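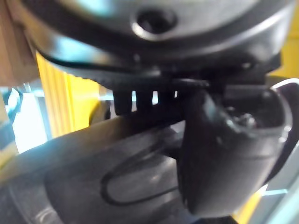 Gripper finger and housing, wrist camera view.

Last updated: October
Reading time: 1 minute

To: Automation Evaluation list
From: Siiri Kütt
Re: Benard gripper kit, trial terms

Dear members,

Steinbach has confirmed the trial offer for the Benard kit. The price is 2788 euros per unit, with the wrist camera included. Sites that already own a mounting plate will pay 1823 euros. Replacement fingers are sold separately.

Urmas Hunt wrote:
> Please state whether the casing can be opened on site.
> Our technicians need access to the finger joint, and
> we cannot return a unit for each adjustment.

The supplier permits the opening of the casing by trained staff. The warranty remains valid if the work is entered in the service log. Requests for a trial unit should be sent to me before the end of the month.

Siiri Kütt
Equipment Review Office

Comments

Deividas Pētersons: Does the lower price include the cable?

Siiri Kütt: It does.

Sarmīte Grigaitė: Our site requests one unit. We have the plate.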